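Visit report: the Skustach open day, 25 October 2019

Skustach opened its training hall to visitors for one afternoon, and I went along with a group from our automation club. We had asked in July and were put on the list for the early slot. Parking is behind the building, and the entrance is on the side facing the railroad tracks. You sign in, get a sticker for your jacket, and leave your bag in a locker.

The company makes control software for two-handed robots. The hall we saw is where they collect the examples the software learns from. A person wears a headset and a pair of gloves, the robot copies the arm and hand movements, and everything is recorded: the camera view from the head, the joint positions, and how hard the fingers are pressing. One complete run of a task is called an episode. The learning system, which they call Marura, is trained on the episodes and then has to do the task with no one in the gloves.

There were 6 stations in the hall, divided by low partitions. Most of them had household tasks such as folding and sorting. We spent most of our time at the drinks station, where the tasks are handling a cup at the dispenser and wiping down the metal with a cloth.

The operator at this station had been doing the job for 13 weeks. She told us the first week was mostly learning to move slowly enough. The hands follow the gloves with a small delay, and new people tend to overshoot and then correct, which makes a poor episode. The target for the drinks tasks is 200 good episodes each. An episode is thrown out if the cup tips, if the cloth is dropped, or if the operator stops for too long in the middle.

Between episodes an assistant resets the table. The cup doesn't go back to the same spot every time. They want the start positions to differ, or the system learns one position and fails on the rest. The cloth is also put down differently each time, which matters more than I would have thought. One of our group asked if they could do this in simulation. The answer was that they do for rigid parts, but cloth and liquids are still easier to record for real.

Drinks station, cup handling and cloth work:

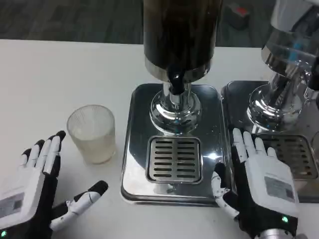
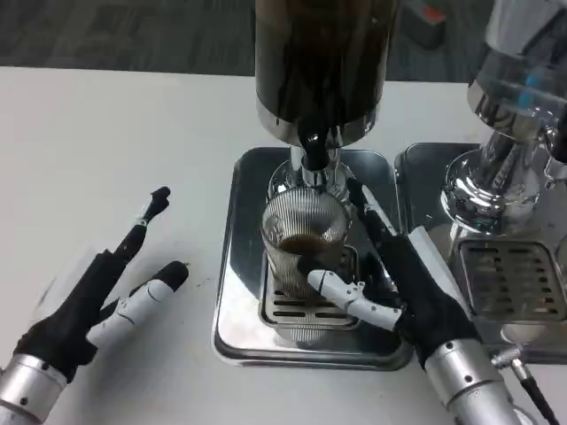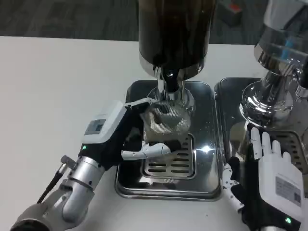
Checking and labeling

After the hall we were taken upstairs to the review room. Reviewers watch the recordings at double speed and mark where each step starts and ends: reach, grip, move, release. They use a program called Siu, written in house. It looks plain, with a timeline along the bottom and a row of buttons for the step names. Every episode is checked by 2 people, and if they disagree on whether it is good, it goes to the shift lead.

We were allowed to try labeling a short clip. I put the start of the grip too early. Their rule is that a grip starts when the fingers touch the object, and I had marked it when the hand began to close. There is a printed sheet of these rules taped beside every monitor.

Rurnora, the company that rents out the upper floor, had a table in the hallway with brochures on warehouse carts. We didn't stay long there.

Questions from the group

Someone asked how they know when they have enough examples. They train on what they have, run the task without an operator, and look at which start positions fail. Then they record more of those. We asked to see the task run that way, but it wasn't on the program for the open day.

Someone else asked about wear on the hands. The fingertips are replaced most often, and the thumb joints come next.

The tour ended with coffee in the canteen. Next year's date has not been set. Anyone from the club who wants to go should put their name on the sheet by the workshop door.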